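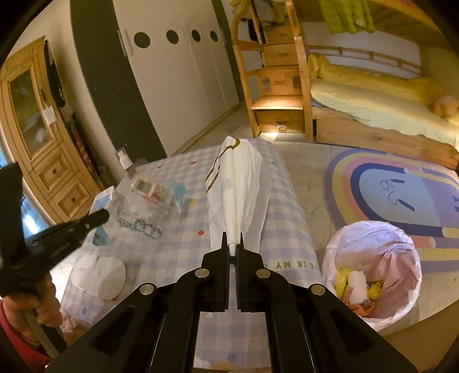 Gingham tablecloth in pale blue and white, with small spots in red, yellow and blue.

Rondgate 620 Wipe-Clean Table Covering
Sold by the running meter from the Britport warehouse

The Rondgate 620 is a coated cotton covering for small tables, desks and shelf tops. The base cloth is woven at the Ardeleanu mill and coated on the face side only. The reverse is left bare so that it grips painted and varnished surfaces.

Specifications
Width: 140 cm
Weight: 620 g per square meter
Base cloth: 92% cotton, 8% polyester
Maximum wash temperature: 30 °C, by hand
Roll stock at last count: 3,020 m

Cutting and fitting
Measure the table top and add 15 cm on each side for the drop. Cut from the reverse with a rotary blade – shears tend to crack the coating at the start of the cut. Raw edges do not fray and may be left unhemmed. If a hem is wanted, use clips; pin holes in the coating are permanent.

New lengths show fold lines. Lay the cloth flat in a warm room overnight. Do not iron the coated side.
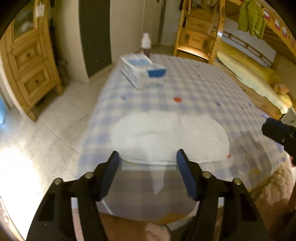 Can the covering be used outdoors?
Short periods in dry weather are fine. The coating is not UV-stable, and colors will fade after one season in direct sun. For outdoor tables, order the Skestness grade.

Cut lengths are not returnable unless faulty. Sample requests go to Kulsoom Awan at the Britport trade desk.

Page revised 5/27/21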